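We use cookies to remember your gallery settings. By continuing to browse you accept our cookie policy. Accept | Manage preferences

Table settings and dish colors: gallery notes

These notes go with the tableware reference set kept at Jundstead. The set is used for choosing dishes, table covers and light positions before a menu or catalog job. It was started by Alasdair Galbraith and is now maintained by Peninah Langat and Miłosz Sikora. The complete index runs to 1,146 entries, most of them plain record shots. This page covers one entry from the colored plate series, with the working notes that apply to the rest of the series.

Entries are grouped by surface color first, then by dish color, then by food. Surface comes first in the index for a practical reason. A table takes up more of the picture than the dish does, and it changes the apparent color of everything placed on it. A white plate on a green surface picks up a slight green tint on the underside of the rim. A gray surface does the least harm but makes most fruit look dull. Dark brown hides crumbs and shows dust.

Dishes are logged by shape, rim height and finish. "Shallow" in the index means that food resting on the base is visible over the front rim from a normal seated eye level. "Deep" means it is not. Finish is recorded as matte, satin or gloss. Where the finish is hard to judge, hold the dish under the ceiling light and tilt it. A gloss dish returns a hard-edged reflection of the fitting. A satin dish returns a soft patch.

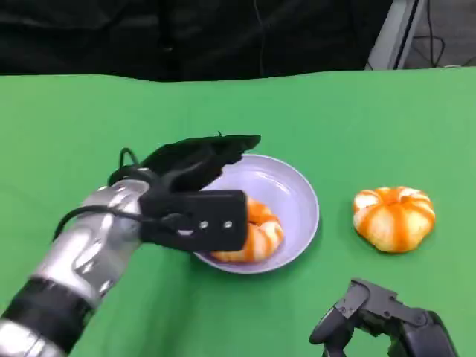
Colored plates are harder to place than white ones, and pale colors are harder than strong ones. A strong blue or red stays blue or red under nearly any lamp. Pale violet drifts: under a warm lamp it goes gray or beige, and under a cool one it can be mistaken for light blue. The fix is to give it something to be read against. The lilac plate on the green top holds its color well for this reason, and the orange and white bands of the fruit at its center supply a third color that is close to neither. The soft white reflections inside the rim are acceptable at that size. If they spread across the base of the dish, lower the light or move it toward the back of the table.

Notes on the colored plate series

Plate position. Set the plate first and leave it. Adjust the food on the plate. Moving the plate after the light is set changes the reflections on the rim and the whole setup has to be checked again.

Fruit. Citrus is the most useful test subject in the series. It has a strong color, a rounded form and a surface that shows whether the light is too flat. Peeled citrus should have enough white left on it to separate the segments. If it is stripped completely clean, the segments merge into one orange mass at small print sizes. Real fruit dries at the edges under lamps and should be swapped before the skin on the segments wrinkles. Replica fruit does not dry out but tends to have a more even color than the real thing. Log which kind was used. If the log does not say, leave the field blank and do not guess from the picture.

Surface. Green tops are used for orange, red and pale violet subjects. They are a poor choice for limes, lettuce, herbs and green grapes, which lose their outline. Wipe the top with a damp cloth and dry it before the dish goes down. Streaks left to dry show up as dull bands near a light source.

Rims. A raised rim throws a narrow shadow on the inside of the plate, on the side nearest the light. Keep small items clear of this shadow. For berries and nuts, a gap of two finger widths is enough. For a single larger item, center it.

Scale. The series does not use rulers or color cards in the finished view. Diameter goes in the index. If diameter is missing, return the entry to Seidu Wumbei, who keeps the measuring sheets.

Corrections to the index

Entry 400 was listed as "lavender, deep." The correct listing is "lavender, shallow." The Venaveck bowls were entered twice under different spellings and have been merged. The Nava side plates remain listed as satin until Mercy Langat has checked them against the gloss samples. The Zemo platter has a chip on the underside and has been withdrawn from the lending shelf, but its entry stays in the index.

Borrowing

Dishes go out in sets of 8 at most, wrapped singly, with felt between the plates. Return them washed and dry. The loan period is 7 days and can be renewed once if no other request is waiting. Write the shelf number on the outside of the carton. Pale plates should not be stacked directly against dark unglazed ones, which leave gray marks on the rim that take a long time to rub out.

Page last revised Mar 22, 2019. The bowl and cup series will be added in August.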